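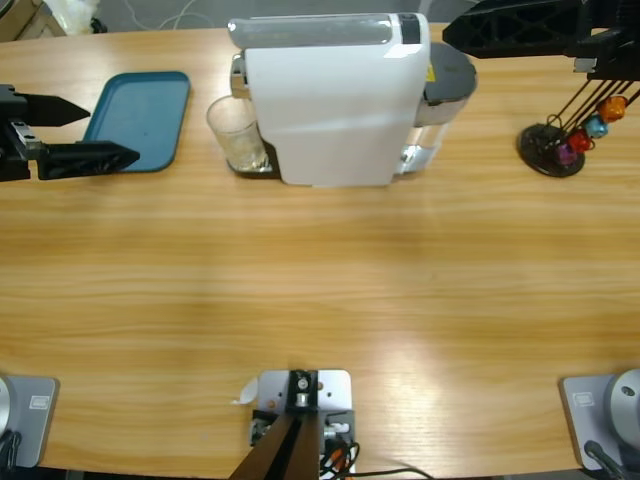 Setting up a capsule coffee corner on a plain wooden table

by Shirin Taheri
21/12/2025

I put off having a proper coffee spot for years. The machine lived next to the toaster, the capsules lived in a bag inside a cupboard inside another bag, and every morning I'd be standing there in my socks digging for the one flavor I like. Then in June we moved the long table against the kitchen wall and I decided half of it was mine (sorry, family!).

You don't need much for this. A capsule machine, a stand for the capsules, a tray, a glass or cup you like, and a table that can take a splash. I'll go through it in the order I did it, including the bit I had to redo.

What I used

A white capsule machine with the water tank on the side
A black capsule stand, the kind that holds the capsules where you can see all the colors
A shallow blue plastic tray with a raised rim
A clear drinking glass
A soft cloth and a little dish soap
Table oil (mine is Oment, any oil that's meant for wooden kitchen surfaces will do)

Step 1. Sort out the table first

Do this before you carry anything over. I didn't, and ended up moving the whole lot to a chair and back again. Wipe the wood down with a barely damp cloth, going along the grain, and let it dry completely. If it looks thirsty, rub in a thin coat of oil, wait as long as the bottle tells you, and buff off whatever hasn't soaked in. I did 2 coats and left it overnight in between. Coffee drips on bare wood turn into little brown moons if you leave them, and I have the old table at my mother's house to prove it.

Step 2. Place the machine

I like it toward the far edge, so the front of the table stays free for breakfast and newspapers and everything else that lands there. Check three things while you're shuffling it about. Can the plug reach without the cord stretching? Can you lift the lever all the way up without hitting a shelf? And can you get the tank out? That last one got me. I first had the tank side jammed up against the bread bin and had to drag the whole machine forward every time I wanted to fill it. Now there's a hand's width of nothing on that side and I guard it fiercely.

My cord runs straight down behind the table. If yours has to cross the floor, find another spot.

Step 3. Put the capsules right beside it

This is my favorite part! A stand takes up less room than a drawer organizer and you can see at a glance what's running low. Mine came from a little shop called Achterberg, which sells mostly teapots, and it was on the bottom shelf with a dent in the box and a discount sticker.

I went back and forth on how to arrange the colors. By strength is sensible. By color is pretty. What I do now is put the everyday ones where my hand lands first and the decafs down low, where I won't grab one at six in the morning by mistake. The Riniletti dark roast gets the best spot, and the Stillport hazelnut that my sister-in-law keeps giving us goes wherever there's a gap.

One thing to check before you buy: take a capsule with you to the store. They come in different shapes, and a stand made for one kind will drop the other kind on the floor all day long.

Step 4. Give the tray a job

On the other side of the machine goes the tray. I keep it empty between uses, and I know that sounds silly, but it's where the messy things happen. Used capsules go on it while they drain. The wet spoon goes on it. When friends are over it carries the glasses to the couch. Then it gets rinsed, dried and put back bare. As soon as you let keys and mail settle in there you've lost it.

Go for one with a rim. A flat board looks lovely and then the milk runs off it.

Step 5. Pick your glass and try the height

Stand it on the drip tray, under the spout, and look at the gap. A really short cup means coffee spitting everywhere. A tall glass may not fit at all. I leave a clean one in place the night before — half asleep, I only have to deal with the water and the capsule.

If you use glass, make sure it's one that's fine with hot drinks. For the first cup of the day I run plain water through with no capsule in, which warms the glass, and then tip that out.

Step 6. Keep it nice

Every day: empty the used capsules, rinse the drip tray, fresh water in the tank.
Every week: wash the tank and its lid with dish soap, rinse well, wipe under the machine (crumbs get in there, I have no idea how).
Every so often: descale, following the booklet for your own machine. I write the date on a bit of tape inside the cupboard door.

If the coffee starts coming out slow or sputtery, check that the tank is pushed all the way in before you do anything drastic. I spent a whole Sunday-style sulk on that once and it only needed a firm shove.

Next I want to find a small jar for sugar that matches the tray. So far everything I've found is either the wrong blue or shaped like a hen.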